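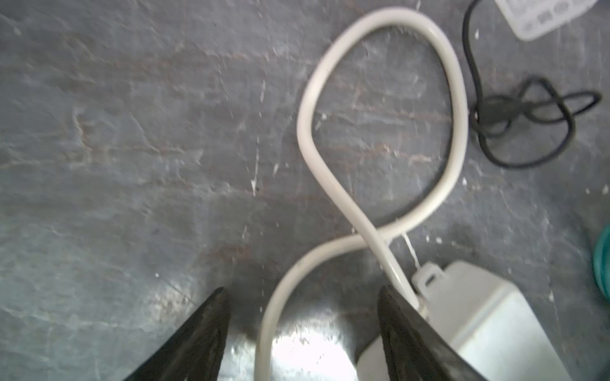 Storage Wars: Do We Need Another Bathroom Organizer?

Every October the Ronier catalog lands in my mailbox, and every October it tells me my bathroom is a disgrace. This year it offers 61 pages of racks, baskets, caddies and rails, most of them meant to hang off some other rack, basket, caddy or rail you already bought. A reader, Uyên Lục, wrote in to ask whether any of it is worth the money. I said I'd look into it. I have, and I'm not much moved.

Start with the claim on the cover, that the average home "loses" 371 square inches of usable wall. Loses to what? A bare wall isn't lost. I like mine. Ronier doesn't say whose homes were measured or who held the tape, and when I emailed to ask, I got a discount code.

Then there's the price. The full Pandthorpe set, with the corner unit and the extra hooks, runs $700 before tax. For that you get somewhere to put the shampoo. I put my shampoo on the edge of the tub, where it has been since we moved in, and it has fallen off perhaps twice.

Xuân Đồng, who fits kitchens and baths out of the Hoàng showroom on Holum Street, was more patient with the subject than I was. Her view is that hanging storage earns its keep in a room with no cabinet at all, and that most people who buy it have a cabinet full of expired sunscreen. She tells them to empty that first. Some come back for the rail anyway. She sells it to them, she's running a business.

She did talk me out of one complaint. I had assumed wire baskets were just the cheap option. She prefers them over solid bins in a damp room, as water runs through and you can see what's growing at the bottom. Fine. I'll give the wire basket a pass.
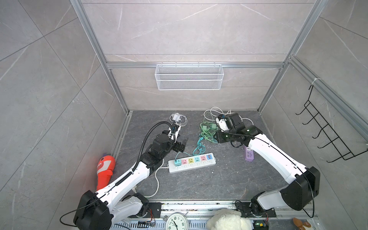
A wire basket on a rail and a rack of hooks against marble-look tile.

The adhesive mounts get no pass. The Ronier leaflet says they hold on "virtually any surface," and then the small print takes out textured paint, wallpaper, unsealed stone and grout lines. Add those up and you've ruled out my whole house. If you're renting and can't drill, ask what the glue does to the wall on the way off. The leaflet is silent on that too.

As for the 2,143 five-star reviews on the website, I read the first few screens. A good many were written the day the box arrived. I'd like to hear from those same people in a year.

Uyên, keep your money for now. If you do buy, buy one basket and see whether you use it. The showroom is open until 7 on Thursday.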